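4. Simulation as a basis for equipment planning

4.1 Scope of the purchase

The laboratory at Darley holds a single equipment budget line for manipulation work, to be committed before the end of July. Two end effectors were under consideration: the Idside parallel gripper, which uses rigid plate fingers, and the Jernesent hand, which is adaptive and carries a higher service charge. Either would be mounted on the existing Pearce arm. Buying both was ruled out at the first planning meeting, and hire was ruled out after the supplier declined terms shorter than a year.

We therefore modelled the cheaper option in simulation before asking for a quotation. The model uses a two-fingered gripper in a furnished room, with a viewpoint fixed behind and above the palm. Figure 1 gives views from this position. In panel (a) the fingers are open over clear floor, and the palm housing takes up the bottom of the view. Any camera bought for the wrist would have to tolerate a similar loss of coverage, and this was entered in the plan as a constraint on the choice of lens. 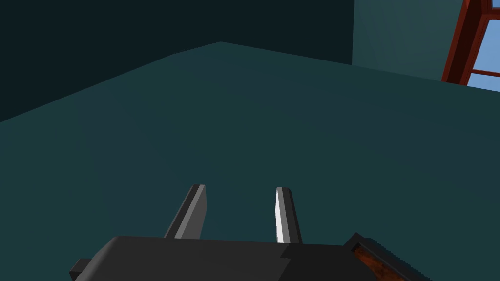
4.2 Cost model

The cost of an end effector was divided into purchase, fitting and upkeep. The quoted price of the Idside unit was 3433 pounds, including the mounting plate but excluding the cable set. Fitting was costed at 45 hours of technician time, a figure supplied by D. Simanjuntak from the previous installation. Upkeep was limited to replacement finger plates, and 1000 pounds was reserved for these over the life of the unit. Computing time was charged to a separate account and does not appear in the comparison.

Finger plates are the item most likely to be underestimated. Their rate of wear depends on how often the fingers meet the object or the supporting surface at a poor angle, and the supplier's literature gives no guidance on this. Smooth, rounded objects are of particular interest, as the flat inner faces have little area in contact with a curved wall. Panel (b) shows a translucent object of this kind close to the gripper. Its lower section lies between the fingers, which have not closed on it. The left finger is partly veiled by the object's wall, so a depth sensor that performs badly on translucent material would be a false economy in this application.
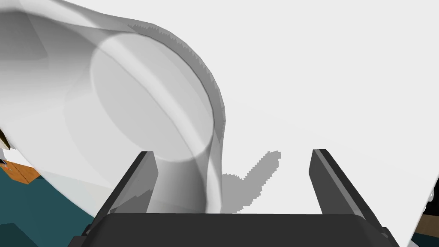
4.3 Allowance for unproductive motion

A planning estimate based only on grasps will understate the hours charged to the arm. The unit also spends time moving with the fingers open and empty, and this time counts towards the service interval in the same way as productive work. Panel (c) gives a view of this type, with the open fingers towards the walls and a window at the lower right. 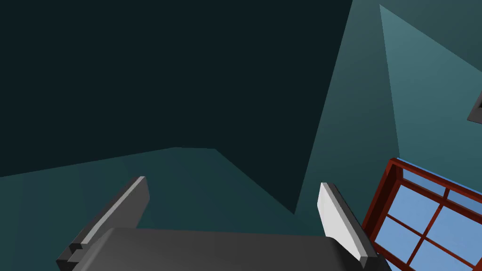

M. Rugemalira proposed that the allowance be set from logged joint travel, and this was adopted for the final budget. The alternative, a flat percentage added to grasping time, was simpler to audit but could not be defended for tasks in which the working area changes between trials. K. Waaka and B. Ejigu prepared the two versions of the estimate independently. They differed mainly in the treatment of homing moves, which the second version had charged to set-up. The budget submitted on 2019-02-10 follows the first version, with homing moves counted as arm time and the cable set listed as a separate purchase.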